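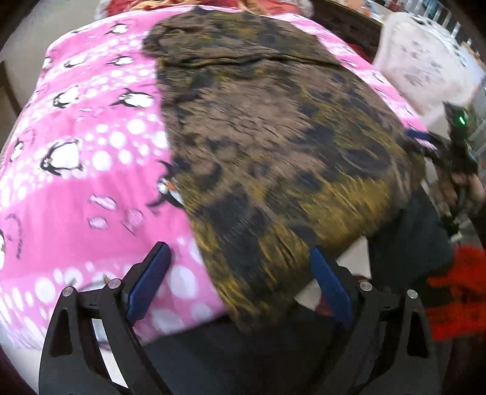
My brother rang at seven in the morning to ask whether I still had Dad's camouflage thing, and I said what camouflage thing, and he said you know, the thing, the brown one, and hung up to deal with a child.

I did know. It was in a bin bag on top of the wardrobe, where it had been since we cleared the house in Wiltgate, and I hadn't opened that bag in two years because I was fairly sure I'd cry into it. So I made a cup of tea first. Then I made another one. Then I got the steps out.

It's not a coat, and it's not properly a blanket either. Dad bought it as a length of cloth from a man called Mancuso who sold army surplus out of a lock-up, and he used it for everything. It went over the car seats when the dog was muddy. It was a den, a picnic rug, a curtain for the whole summer we had no curtains. I was sick on it outside Clandero services when I was six and he just turned it over.

There's nowhere to spread anything out in my flat except Mina's bed, so that's where it went, right on top of the penguins. She'd left for school by then or I would never have got away with it. She is extremely strict about the penguins. They have names, they have jobs, and the big one with his flippers out is called Rosto and he's in charge of the fish. I tried to leave him uncovered out of respect.

Brown and mustard and charcoal on bright pink — I can't tell you how awful it looked. Dad would have loved it. He once wore a purple tie to a funeral and told everybody it was navy.

I went over it for holes. My brother wanted it for his boy's camping trip, you see, and I had a plan, which was to find it in such a terrible state that I could ring back and say sorry, Haris, it's had it, I'm keeping it for dusters. I'm not proud of this. I pulled it about and held the corners up to the window and all I found was one small burn, and I knew that burn. That was the November when Tariq Yousafzai from next door brought his own fireworks round and Dad held the cloth up in front of us like a bullfighter. We were all shrieking. Mum had gone inside and put the radio on.

There was a raffle ticket pinned in the hem, too. Number 247, pink, gone soft as tissue. No idea what for. I sat down on the edge of the bed and looked at it for ages, trying to think what we might have won.

I was still there when Mina came home. I'd like to say I'd only nipped back in, but no, I'd had my lunch on that bed, and there were crumbs.

"What's that on my penguins?" she said.

"It was your grandad's."

She put her bag down and had a good look, the way she does, with her hands behind her back like a tiny surveyor. She asked if it was mud. I said no, it was meant to be that colour so people couldn't see you in a wood.

"I can see it," she said.

"Well, we're not in a wood."

She thought about this. Then she lifted one side very carefully and crawled underneath, shoes and everything, and I heard her explaining to the penguins that it was night now and they all had to be quiet. I asked if there was room for me. There was a bit of whispering and then she said I could come in if I took my glasses off.

It still smelled of him, faintly, or of the car, which came to the same thing. Mina put her cold feet on my leg.

The phone went at half past five.

"Did you find it?" said Haris.

"I did," I said. "It's got a burn in it."

"It's always had a burn in it. Can I come and get it Friday?"

I looked down at the bed. A hand had come out and was feeling about for the biscuits.

"You'll have to ask Mina," I said, and passed the phone under.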